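ROSMONT, 5 December 2018 – The dating service Jovholm will remove body type as a search filter in its next release, the company said in a notice to members. The field will stay on profiles as an optional entry, but it will no longer decide who appears in a list of matches.

Until now, a member could choose from eight body type labels and hide every profile that carried any of the others. The filter ran before distance, age range and stated interests were applied. A hidden profile was left out in both directions, so the person behind it also lost sight of the member who had set the filter. Neither side was told.

Jovholm tested the change in October with 1,000 members in Rosmont and Trondudcombe. Half kept the old search and half were given one without the filter. According to the notice, members in the second group who had described themselves with one of the two largest size labels received 27 percent more first messages over the test period. The number of first messages sent by the group as a whole stayed level. 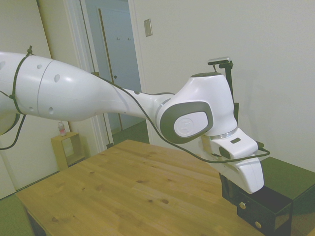 *A robot arm above a light wooden tabletop.*

Océane Perron, who heads matching at Jovholm, said the result was mostly explained by the order of operations in the search. A filter that runs first removes people before anything else about them has been compared. In the old version, a member with several shared interests and an address on the next street could be dropped on the strength of a single menu choice.

"Most people who set it did so on the day they joined and did not go back to it," Perron said. "We were still applying a choice they made in the first few minutes."

The company also looked at how the labels were used. Around 4 in ten members had left the field blank, and under the old rules a blank counted as a mismatch whenever the filter was on. Some members picked a different label after a quiet month and switched back later. Perron said the labels overlapped, had no agreed meaning, and were read one way by the people choosing them and another by the people filtering on them.

Three other changes are part of the release. Photo order will be fixed by the profile owner, where the service had previously moved head-and-shoulders shots to the front. The prompt that asked new members to "add a full-length photo to get more replies" has been withdrawn. Comments about weight in a first message can now be reported under their own heading, and a report of that kind blocks the sender from writing again while it is reviewed.

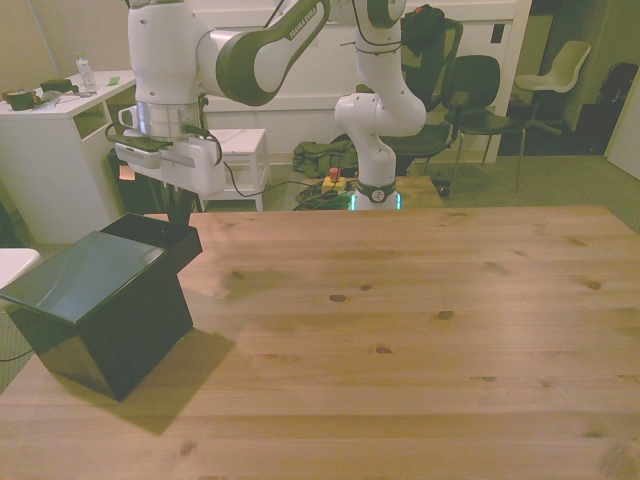

Reaction among plus-size members in Trondudcombe was mixed when the notice was discussed on the service's local message board. Several welcomed the end of the two-way block, which they had suspected for some time. Others said the filter had at least kept away people who were not interested in them, and that they expected more matches to end at the first meeting. One long post compared the old labels to a box on the table: glossy and black, it said, like the open-topped one beside this paragraph, and a person was either put in it or left out. The same writer asked for a setting that would let members state their size up front and have it shown before any message is sent – something the new version does not offer.

Perron said a setting of that kind had been considered. The difficulty is technical as well as social. If the label is displayed above the message button, members may simply do by eye what the filter did by rule, and the test was not designed to measure that. A second test would compare profiles with the label shown at the top, shown lower down, and not shown. No date has been set for it.

Height, which works the same way in the search, is not affected. Members may still set a minimum and a maximum, and profiles outside the range remain hidden in both directions. The notice says that the height filter is "under review" and gives no further detail.

Saved searches that include body type will be converted automatically. The other conditions in the search are kept and the body type condition is dropped. Members who want to keep a copy of their current results can export the list from the account page until the new version is installed. Blocks and reports already on file are carried over unchanged.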